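발표자 노트 (발표용 원고, 배포본 아님)
제목: 손목 카메라만으로 배운 정책, 어디까지 믿을 것인가
2018년 3월 17일, Urnenham 워크숍 오후 세션
발표: Yamuna Naidu
공동 작업: Gopinath Kurian, Yolotzin Quintero

슬라이드 1. 제목
인사는 짧게. 앞 발표가 길어질 수 있으니 소속 소개는 건너뛴다. 첫 문장은 그대로 읽을 것. "저는 오늘 잘되는 방법을 팔러 온 사람이 아닙니다. 잘된다고 보고된 방법을 저희가 다시 해 본 이야기를 하겠습니다."

슬라이드 2. 문제의 주장
Zendbridge 팀이 내놓은 주장부터 그대로 옮긴다. 손목에 단 카메라 영상만 넣고 사람의 원격 조작 시연을 모방하게 하면, 고정 카메라 없이도 탁상 물체 집기를 배울 수 있다는 것. 작업 공간 보정도 필요 없다고 한다.
여기서 빈정대지 말 것. 매력적인 주장이고 나도 처음에는 믿고 싶었다. 보정판을 들고 반나절씩 쪼그려 앉아 본 사람이라면 다 그럴 것이다.
다만 그쪽 보고서에는 배경을 바꾼 실험이 없다. 시연을 모은 책상과 평가한 책상이 같다. 이 말을 하고 잠깐 멈춘다.

슬라이드 3. 우리가 한 것
시연 181개. 조작자는 두 명, Quintero와 Kurian. 물체는 마우스, 작은 상자, 컵.
평가는 조건마다 20회씩. 적다는 지적이 나올 텐데 맞는 말이다. 20회로는 작은 차이를 가릴 수 없고, 그래서 작은 차이는 아예 말하지 않기로 했다. 큰 차이만 본다.
성공 기준은 녹화를 시작하기 전에 문서로 정해 두었다. 들어 올린 뒤 5초 유지. 스치듯 들렸다가 떨어진 경우는 실패. 이걸 나중에 정하는 논문이 너무 많다.

슬라이드 4. 손목 카메라가 보는 것
말을 줄이고 사진을 볼 시간을 준다. 청중에게 이렇게 묻는다. "이 픽셀 가운데 집기에 필요한 것은 몇 퍼센트일까요?" 대답은 기다리지 않아도 된다. 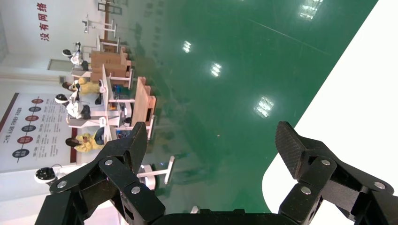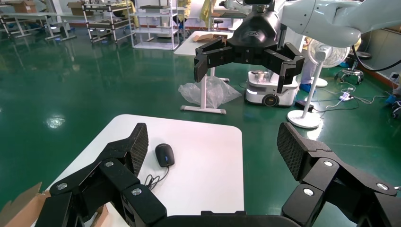 손목 카메라 화면 두 장, 같은 공간. 두 장 모두 그리퍼 손가락과 녹색 바닥이 함께 잡혀 있다.

짚을 점. 첫 장에는 집을 물체라고 할 만한 것이 뚜렷하지 않다. 화면 대부분이 바닥이고, 방이 옆으로 누워 있고, 앉아 있는 사람들까지 들어온다. 둘째 장에는 탁자 위의 마우스가 있지만 그 뒤에 다른 로봇 팔, 선풍기, 선반이 같이 있다. 정책이 마우스를 보는지 선풍기를 보는지 학습 손실만으로는 알 수 없다.
바닥의 조명 반사도 꼭 언급한다. 카메라가 움직이면 반사도 움직인다. 이론상 네트워크가 자기 자세를 추정하는 단서로 쓰기에 딱 좋은 신호다. 불을 끄면 사라지는 단서이기도 하다.
주의: 반사가 원인이라고 단정하지 말 것. 우리는 가능성을 제기할 뿐이고, 이걸 따로 떼어 낸 실험은 아직 없다.

슬라이드 5. 가리기 실험
방법 설명. 입력 영상에서 그리퍼 주변만 남기고 나머지를 회색으로 덮는다. 반대로 물체 주변만 덮고 배경은 남긴다. 두 경우 모두 정책의 출력이 얼마나 달라지는지 본다.
물체를 정말 보고 있다면 둘째 조건에서 동작이 크게 흔들려야 한다. 접근 초반에는 그렇지 않았다. 물체를 덮어도 팔은 거의 같은 길로 내려갔다. 배경을 덮었을 때는 초반부터 경로가 틀어졌다. 마지막 접근 구간에 들어가서야 물체를 가린 효과가 눈에 띄었다.
회색 덮개 자체가 학습 때 없던 입력이라는 반론은 내가 먼저 꺼낸다. 타당한 반론이다. 흐림 처리로도 해 보았고 방향은 같았지만, 그것으로 반론이 다 해소되지는 않는다.

슬라이드 6. 자리 옮기기
탁자를 옆으로 옮기고 같은 정책을 돌렸다. 탁자와 로봇의 상대 위치는 유지. 배경만 달라진 셈이다.
결과는 원래 자리보다 뚜렷하게 나빴다. 그래프를 가리키면서 말하고, 숫자는 읽지 않는다. 오차 막대가 넓다는 말은 반드시 할 것.
Kurian은 이걸 '암기'라고 부르자고 했는데 나는 반대했다. 암기라면 마우스를 조금 돌려 놓았을 때도 무너져야 하는데 그건 버텼다. 뭔가 배우긴 했다. 그게 우리가 기대한 것인지는 별개의 문제다.

슬라이드 7. 반대 증거
공정하게 다룰 것. 이 슬라이드는 시간이 모자라도 빼지 않는다.
Subbarao Marar는 시연을 여러 자리에서 모으면 해결될 문제라고 본다. 그럴 수 있다. 우리 시연은 한 방에서 나왔고, 다양성이 부족했던 책임은 방법이 아닌 우리에게 있을지도 모른다.
Arash Ranjbar의 지적도 소개한다. 고정 카메라를 쓴 정책도 배경을 바꾸면 나빠진다는 것. 우리는 그 비교를 하지 않았다. 그러니 손목 카메라가 더 취약하다는 말은 오늘 할 수 없다. 질문이 나와도 하지 않는다.

슬라이드 8. 요구 사항
원래 보고서 쪽에 부탁하고 싶은 것. 탁자를 옮긴 조건 하나, 조명을 바꾼 조건 하나. 그리고 실패한 시도의 영상. 성공 영상만 공개된 결과는 이제 인용하기가 어렵다.
우리 쪽 자료는 Stulent 저장소에 올린다. 실패 영상도 자르지 않고 전부. 7월까지 여러 자리에서 다시 모은 시연으로 같은 평가를 반복할 예정이다. 그때 결과가 좋게 나오면 오늘 한 말의 상당 부분을 거둬들여야 한다. 그 말도 웃으면서 하자.

예상 질문
"깊이 센서를 넣으면?" 안 해 봤다. 추측으로 답하지 말 것.
"네트워크가 작아서 그런 것 아닌가?" 크기를 키운 모델도 한 번 돌렸지만 학습을 한 번만 했으니 근거로 내세우지 않는다.
"조작자 두 명의 차이는?" Quintero의 시연이 더 느리고 고르다. 나눠서 학습한 결과는 부록 슬라이드에 있다. Kurian이 자리에 있으면 직접 답하게 한다.
"Kurup 그리퍼로도 같은가?" 모른다. 손가락 모양이 다르면 가려지는 영역도 달라지니 다시 해 봐야 한다.

시간 메모: 슬라이드 5에서 늘 길어진다. 늦었으면 흐림 처리 이야기는 한 문장으로 줄이고 6으로 넘어갈 것.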